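Fletau bin picking kit: my gallery

I've had the Fletau kit on my bench since April, and wow, have I thrown some odd stuff at it! Squash, a glove, a hammer... whatever fits in the bin, really. 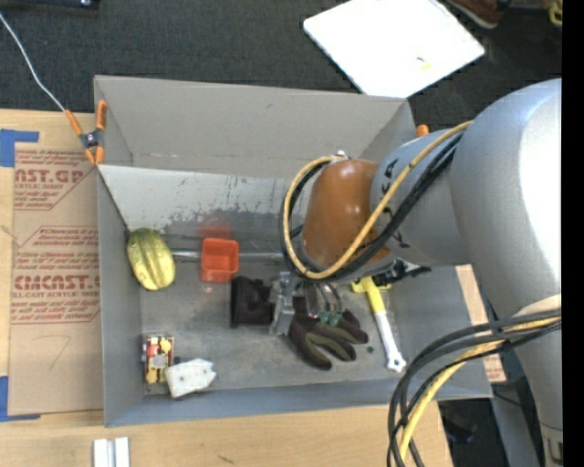
Setup took me 3 evenings, mostly cables (so many cables). Babar Butt at Miment talked me through the gripper settings on a Sunday, bless him. I'm past 1,000 picks now and still like it, though I'd pay extra for a longer manual. Soft things are my next test, and I'll add more shots once I get to them.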